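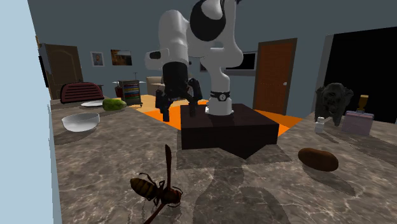 WATER MAIN WORKS - WHAT WE KNOW SO FAR

27 Jul 2020

Quick one this month, sorry, printer deadline is tonight.

The old main between Sanumville and Wirnulura is finally getting replaced. 2,000 metres of pipe, most of it under the verge on the creek side. Contractor is Negri. They've asked for cars off the verge from 7 am, boats and trailers too please. If you've planted natives out there, dig them up now or say goodbye to them.

Supply will be off in short bursts, mostly mornings. A card goes in your letterbox the day before. Fill the kettle, fill a bucket for the loo. Might run a bit brown afterwards - let the outside tap go for a few minutes before you do any whites.

So far 142 households have sent back the access form. There are 297 on the list, so plenty still sitting on fridges. Drop it at the hall or in the box at the Ferkden turnoff. No form means no new meter connection on the first pass, and they won't be back untill April.

Footpath outside the school stays open. Bus stop moves up to the church corner.
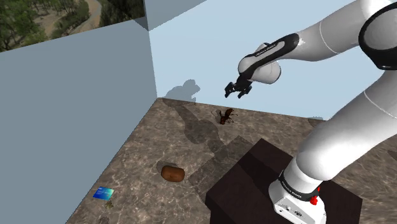 Renzo Bianchini rang to say the cards are no use to anyone on tank and mains both, he got his after the water was already off and the pump ran dry. He wants a text message as well. Fair enough, have passed it on to Negri, will print there answer when we get one.

Rates rebate for lost garden beds: still no word. Keep your receipts and take a photo of the bed before they dig.

Forms due Friday week - no, make that the end of the month.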